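Open day at the Golten bindery, Udby
29/08/2024

I had been meaning to get to Udby for years, and when the bindery there opened its doors for a day I finally got on the early train. Thirty of us had signed up, so we were split between the two floors, and my half started upstairs with the paper store. What a room! Drawers to the ceiling, each one labeled by hand, and a smell of starch and old books that stayed in my jacket until I got home.

Lanying Song has run the repair bench for 14 years and she led our group. She was working on a parish account book from Nemden, number 2587 in the shop ledger, with a spine that had come away completely. She let us pass around a scrap of the leather from a similar job (soft as a glove on one side, crumbly as toast on the other) and then showed us how she pares a new piece down so thin at the edge that it disappears under your thumb. I could have watched that all morning.

After that came cutting and measuring. Lanying is strict about this part. She squares every board against a printed grid, cuts in several light passes, and changes the blade long before I would have thought to. I have been ruining book covers at home by leaning on one dull blade and hoping, so I took plenty of notes.
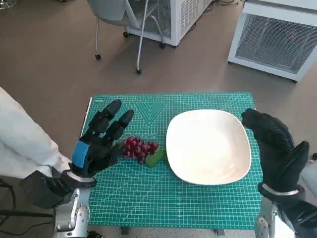 The green cutting mat, with its white grid and rulers along the edges.

Downstairs was louder. The big board cutter from Duan still gets used, and it comes down with a thump you feel in your shoes. Next to it were the sewing frames, where we each got to sew a few sections onto tapes. Mine were crooked - everyone was very kind about it - but I got the kettle stitch on the second try and was far too pleased with myself.

Lunch was soup and rye bread in the yard. The shop table had offcuts of marbled paper by the bag, and I bought 2 bags, one mostly blue and one that looks like the inside of a shell.

The next open day is in October, with gold tooling as the theme. Bring shoes you can stand in, and take the early train if you want time in the paper store.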